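The Best Tool in Our Stack Is a Scrub Bar

By Panagiotis Krasniqi

I want to make the case for replay software, and I want to make it loudly, because I think people who write manipulation policies talk far too much about models and far too little about the thing they stare at all day. Ask what someone is working on and you'll hear about action chunking, or diffusion heads, or which vision encoder they froze. Ask what they looked at for six hours yesterday and it's a timeline with a little playhead on it. I love that timeline. I think it deserves an essay.

Some background. I work on Grimora, which is the tooling half of a small manipulation effort. Data comes in from hand-held grippers carried through real rooms, gets its poses estimated, gets sliced into episodes, and ends up in front of a training job. When I joined, the viewer was a script that dumped frames into a folder. You opened the folder and pressed the arrow key. If you wanted to know how wide the gripper was at a given frame, you opened a text file in another window and counted lines. People did this! Smart people, with deadlines!

The first real version of our viewer took me one week in November, and it did exactly one clever thing, which was to put the video, the estimated wrist pose and the finger width on the same clock. That's all. Drag the bar and everything moves together. We had been arguing for a month over why a policy kept closing its fingers early on small objects, with theories about the loss, the learning rate, the lens. With the streams lined up on one screen it took an afternoon to see that the width signal was 103 milliseconds ahead of the video. The policy had learned precisely what we taught it. It was a very good student of a bad clock.

I still get a kick out of that. There was no new math in the fix, just a constant subtracted in the loader, and the next training run behaved so much better that we reran it with another seed to make sure we weren't fooling ourselves. 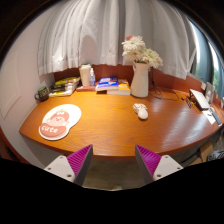
Real rooms are where this kind of tool pays for itself. On a lab bench you can get away with a lot, since you chose the table and the lights and you know where everything is. Out in somebody's study or kitchen you get polished surfaces throwing highlights around, sheer curtains with daylight behind them, cables looping wherever they like, white things sitting next to other white things. Pose tracking has opinions about all of it. A glossy surface gives you features that slide as the camera moves, and the tracker will happily follow a reflection as though it were a corner of the world. In a plot of position against time that looks like a gentle drift, and you could blame anything. In a synced viewer with the tracked points drawn on top, you see the points skating over the shine and you know in two seconds what you're dealing with.

So we added a layer for tracked points. Then a layer that colors each point by how long it has survived. Then, and this one is my favorite, a key that jumps to the next moment where the estimated motion and the inertial sensor disagree. I ran that over our whole Litdale set, 3,607 episodes, expecting the disagreements to be sprinkled evenly. They were bunched up in seven rooms. Fix the exposure settings for rooms like those and a big share of our rejected data comes back.

The usual objection is that this doesn't scale. You can't have a person watch everything, and a good filter should throw out bad episodes by itself. Sure, and we have filters, and I wrote some of them. But every filter I trust started with somebody watching episodes and saying "huh." The thresholds came from looking. When Papadakis, our automatic episode checker, flags a segment, it drops a marker on the same timeline, so the person reviewing can go straight there and decide whether the checker is right. It's wrong often enough that I'm glad we look. It used to reject every slow approach as a stall, and slow approaches are some of the most useful demonstrations we have.

A better objection is that building viewers is a trap for people who like building viewers. Guilty. I once spent two days on smooth zooming. I'd defend the zooming, too, but I'll admit that a tool can become its own hobby, and my rule now is that a feature goes in only after someone has done the job by hand and complained about it.

What I'd love to see is more of this work shared. Groups release weights, they release datasets, and then everybody who downloads the data writes the same bad viewer from scratch over a weekend. The Ikgate people put theirs out with their last set, rough edges and all, and I learned more from an hour of dragging that playhead than from the paper. You could see where their operators hesitated. You could see them regrasp. Those hesitations are in the training data whether or not anyone writes them up, and a policy will pick them up as faithfully as it picked up our clock.

If you're starting a project like this, write the viewer before the training loop. Make it open fast, over a slow connection, on a bad laptop. Put every stream on one clock and show the timestamps in a corner, and let people paste a link to a single frame into chat. That last feature took me twenty minutes and it changed how our whole group argues.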